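Frequently Asked Questions: Orimen Furnished Rooms, Emside

Last updated 7 Nov 2024

Is the desk included?
Yes. Every room has one, and it stays where it is. Tenants have tried to take theirs with them, which is flattering to the desk and expensive for the tenant.

How big are the rooms?
The smallest is 253 square feet. The listing calls it "efficient." You may call it whatever you like once the lease is signed.

Can I put things on top of the hutch?
Light things, yes. Dong-geon Yook in Room 24 kept a set of encyclopedias up there until January, and we all learned something.
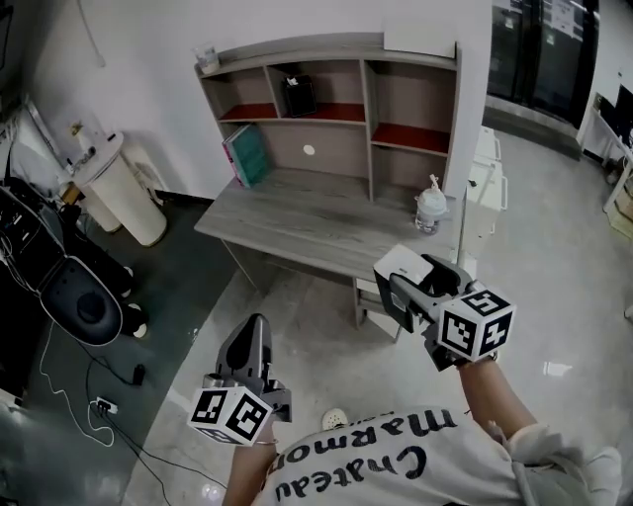
What are the cubbies for?
Whatever would otherwise live on the floor. Most people start with grand plans for a filing system and end up with one book and a place for the tissues. The gray desks have a built-in hutch with red-orange shelf panels, and the right cubby sits slightly lower than the other two, so put your taller items there if the left one won't take them. The small round hole in the back panel of the center compartment is a good spot to feed a charger through. Please don't drill a second one.

Can I paint the desk?
No. The last tenant who asked described the color as "a mood." The deposit is $500 and has no moods.

What should I clean it with?
A damp cloth. Zlata Koval at the front office has a spray she swears by and will lend it out, provided it comes back with something in it.

Can I swap my desk for a different one?
If another tenant agrees, and the two of you do the carrying. Tell the office afterward so the inventory matches.

Something is broken. Who do I call?
Extension 2357, weekday mornings. Leave your room number and say which part is broken. "The desk" is a start, but we'll call back and ask.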